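**Wednesday, afternoon**

Continued with the drying test for the Plavetti primer. The question is still the same: why does the paint on the small brackets stay soft at the edges when the flat samples are fine after one night?

I mixed a new batch, 1,000 g with the hardener included. Last time I stirred by hand and I think this was a mistake, so now I used the drill mixer at low speed and let the pot stand before the first coat. The smell is strong, please keep the window open also when it is cold.

Samples are in 2 groups. Group A was wiped with the Quezada cleaner, group B only with water and soap. All are aluminum offcuts, sanded with the same paper. I wrote the letters on the back side with a scratch, because marker disappears under the cleaner (I lost one full set like this in October).
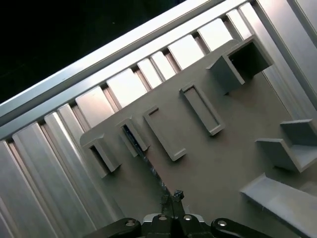
Gray board and the aluminum wall.

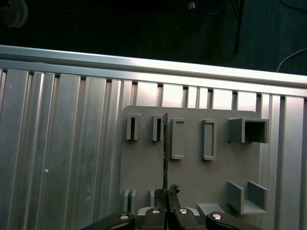 The oven was set to 40 °C for both groups. I do not trust the display very much, so I put the glass thermometer on the middle shelf – it should stay there until the test is finished. Do not open the door only to look.

First touch test after 2 hours: group A is dry on the face, still a little sticky at the corners. Group B takes a fingerprint everywhere. So the cleaning matters, but it does not explain the edges. Maybe the coat is too thick there, the paint collects when the piece hangs.

To do:

- repeat group A with a thinner coat, laid flat
- ask Gruvar if the hardener can be old, the can has no date
- order more Pruvix tape, the last roll is nearly finished
- scratch test tomorrow before lunch, both groups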